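Why I stopped giving points to restaurants

For three years I wrote about restaurants with points. Food had ten points, service had ten, price had ten, and at the end I made an average with one decimal. I liked this decimal very much. It made me feel that I was doing something serious. Now I have stopped, and some readers wrote to ask me the reason, so I will try to explain it in one piece and then I can send the link.

It began with Embridge. For readers who are not from here, Embridge is the place near the old harbor with the green door, and it serves mostly vegetables. I gave it 7.4 the first time. The second time I gave it 8.1. When I compared my two texts, I saw that I had eaten almost the same meal: the barley with mushrooms, the bitter salad, the pear. What was different was me. The first time I came after a long day and had an argument on the phone on the way. The second time it was a Friday and I had slept well. So what did the 0.7 measure?

I asked Aslak Moen about this, because he cooked in restaurants for a long time before he started to teach. He told me that cooks read the number first and then, if the number is low, they read the text to find the enemy. If the number is high they do not read the text at all. I found this a bit sad. I spend two evenings on the text and maybe one minute on the number.

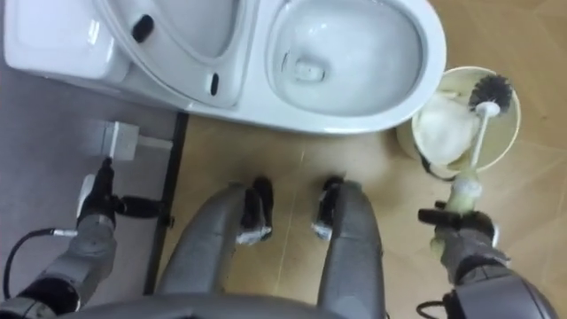 There is also the question of the big sites. On Stakport, the page of Embridge has 3,176 ratings. The page of Bogale, which is a small family place with a menu on one sheet of paper, has 531. People tell me they trust the first more because there are more voices in it. I understand the thinking, but I tried to read those voices during one long weekend in November, and most of them are a number alone, or a number with one word. "Nice." "Okay." "Slow." A person who writes "slow" may have waited an hour for the soup, or may only be a person who eats fast. I cannot know, and the average cannot know either.

Bogale is a good case for my argument. The lentils there are the best I have had in this city. They are cooked a long time with onion and something sour, and they come with flat bread that you tear and use in place of the fork. But there is no tablecloth, the chairs are hard, and the owner does not smile until your third visit. In my old system the place would lose points for service and comfort, and it would land below Flilta, where everything is soft and polite and the risotto tastes like warm milk. I would have written down that Flilta is better. I do not believe that Flilta is better. I have not gone back to Flilta, and I go to Bogale every second week.

A friend said to me that the solution is to give the food more weight. I tried it. I made the food count double, then triple. After this I had a problem with places where one dish is wonderful and the others are weak. Should I take the middle? Nobody eats the middle. You eat the dish you ordered, and if I tell you which one to order, you will be happy, and the average of the menu does not matter to you.
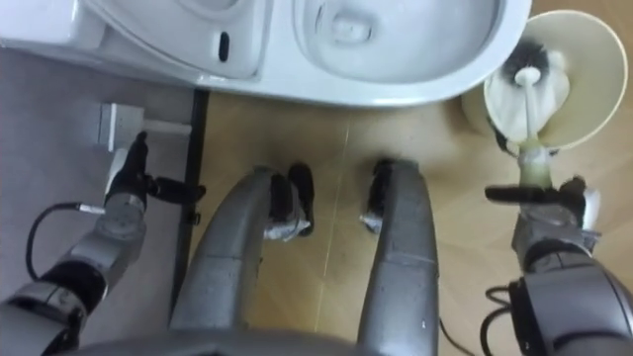

I know what I lose. My old page with the ranking was the most visited page on this site, with 2,799 visits in its best month, and the essays get maybe a small part of that. A person who is hungry and stands in the street with a phone does not want to read about my lentils. For this person the number is useful, and I do not want to say that he is lazy. I do the same when I travel. Last spring I chose a restaurant only by its stars, I ate badly, and I did not even remember to be angry.

But there are enough sites for that moment. What I can do, with one stomach and a limited budget, is go to a place several times, at lunch and in the evening, and tell you what I ate and how it was. If the vegetarian menu is only the normal menu with the meat taken away, I will say so. If the waiter knows what is in the sauce, I will say this also. You can decide if these things are important for you.

The old reviews will stay online, but I have removed the points from them. It took me longer than I expected, because in many texts the number was hidden inside the sentences, and I had to write those sentences again. The next text will be about Bogale, where they now open for breakfast.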